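Equipment planning, Tuesday, after lunch
2 min read

Went through the arm budget with Giorgia and Meron. We have 3,000 to spend before the end of May and it has to cover arms, spares and something better than the floor to work on. Taltix have quoted 2,000 for a set of 4 small arms with power supplies, delivery in 30 days. Leteck have not answered yet. Takeshi will ring them.

Meron wants to put all of it into one bigger arm. I'm against. Most of what we do is cube and tray work, and one broken joint would stop everything. Giorgia agrees with me but wants to see the Taltix joints before signing — she had trouble with the gears on the last lot at Sala.
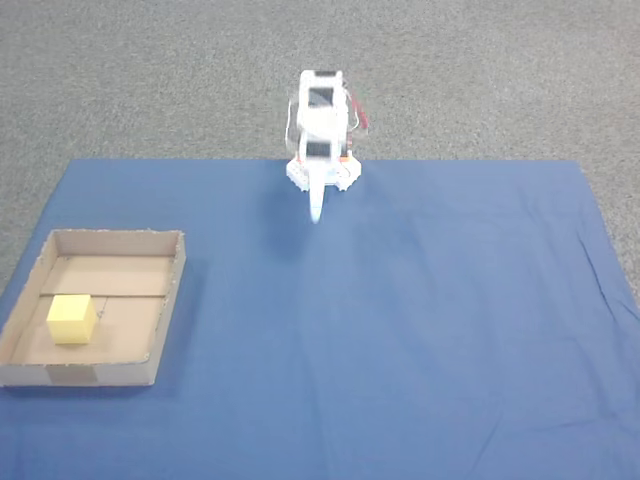

Small arm moving, yellow cube in the tray. Blue cloth on the carpet.

Things to price besides the arms:

Table with a hard top, so the base can be clamped. Pierina thinks there may be one going spare in the Plindano store. Check the height before we say yes.

Cloth. Same blue if we can get it, bigger, and something to hold it flat. The present one creases on the right.

Trays. Cardboard is fine for now. The walls are getting rough along the top, so plastic ones go on the list if there is money left.

Cables and spare motors. No figure yet. Meron to count what is in the drawer.

Lights can wait until autumn.

If Leteck come in above Taltix we go with Taltix and keep the rest for spares. If they come in below, ask what the warranty covers — last time it left out the grippers.

Order form still needs a signature from Takeshi.

E. Prantl

Contact: Elfriede Prantl, workshop office | © Workshop notebook | Back to top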